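Search the magazine
5 min read
130 shares

The quiet comeback of the plain coloured block

February 24, 2022

Blocks, then. Cubes. The thing at the bottom of every toy box, under the dolls and the dead batteries. Sales are up again, or so the shops keep telling me, and the small makers can't keep pace. Keltside sold 1,306 sets in August alone. Plain ones, no letters, no farm animals. Just colour.

I grew up with a biscuit tin of them and never gave it a thought. Now I've spent a fortnight with blocks on the kitchen table and can't walk past without putting one on top of another. Red, yellow, green. Always in that order, dont ask me why.

Some of it is the size. A good cube wants to be picked up. Dorotum, who make theirs in a former dairy, went through months of samples before settling on an edge – too sharp and parents send them back, too round and the tower slides. Fussy work for something so simple.
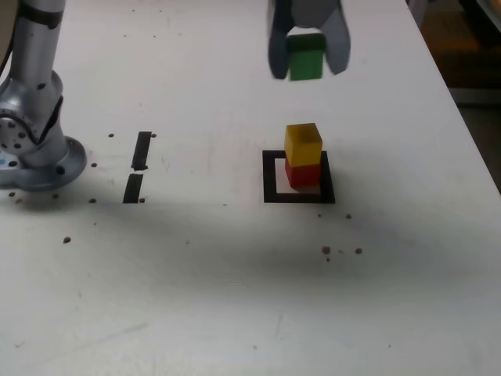
And a tower needs a place to stand. Mark out a square and the game changes completely, it's suddenly a target. Black tape on a pale table does the job. You start caring where the bottom one goes, a bit left, a bit straighter, and then the second has to sit well or the third has no chance. Three high is harder than it sounds if you're being strict about it. I was being strict.

Vesent sell a printed mat for this now, which seems a lot of money for a square. Danko put theirs on the inside of the box lid. Much better idea, though the lid does bow after a week or two.

Storage is the sore point. Bags split, tubs crack, and the yellow one is allways under the sofa. I've gone back to the biscuit tin. Noisy, dented, shuts properly.

3,801 reads · 5 comments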